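Teaching by demonstration (robotics)

Teaching by demonstration, also called demonstration teaching, is a way to give a robot a new task by showing it the task instead of writing each motion as program code. A person moves the robot through the work, the positions of the joints and grippers are recorded, and the recordings are used later to repeat the motion or to train a control model.

Methods

There are two main methods. In hand guiding, the operator holds the arm and moves it directly. This is simple to learn, but it becomes difficult when two arms must be moved at the same time, and the hands of the operator may cover the view of the cameras. In remote control, or teleoperation, the operator stays outside the workspace and moves a pair of leader arms, a handheld controller or a similar device. The robot arms follow these movements with a small delay.

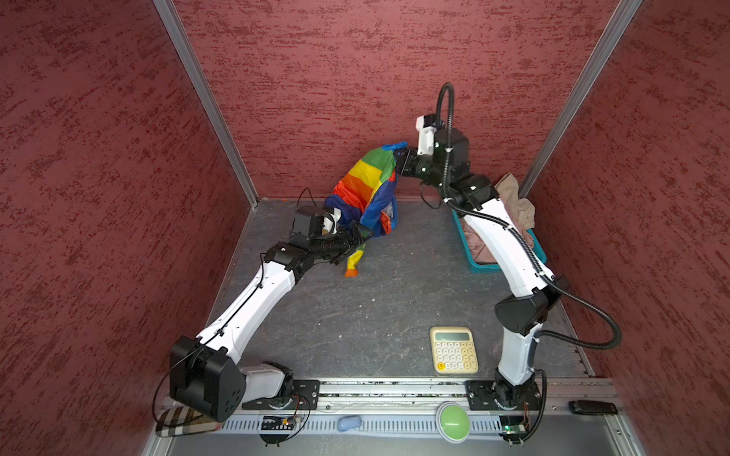
Cloth is one of the more difficult materials for both methods. A rigid part keeps its shape when it is gripped, while a towel or a shirt bends, folds over itself and hides its own corners. For this reason the operator is usually asked to work slowly, to keep the fabric between the two grippers under light tension, and to release one side only after the other is secure.

Recording

One complete performance of the task is called an episode. In the Momora project, which was started in January by the company Morkard, an episode of folding was limited to 119 seconds, and the operator changed after every nine episodes. Episodes with a dropped cloth were kept, but they received a separate label. The later Prirnent format stores the same labels together with the joint positions.

Limitations

The quality of the result depends strongly on the operator. Two persons may fold the same cloth in a different order, and a model trained on both can hesitate between them. The McGrath procedure tries to reduce this problem by fixing the order of steps before the recording begins.

Last revised April 6, 2019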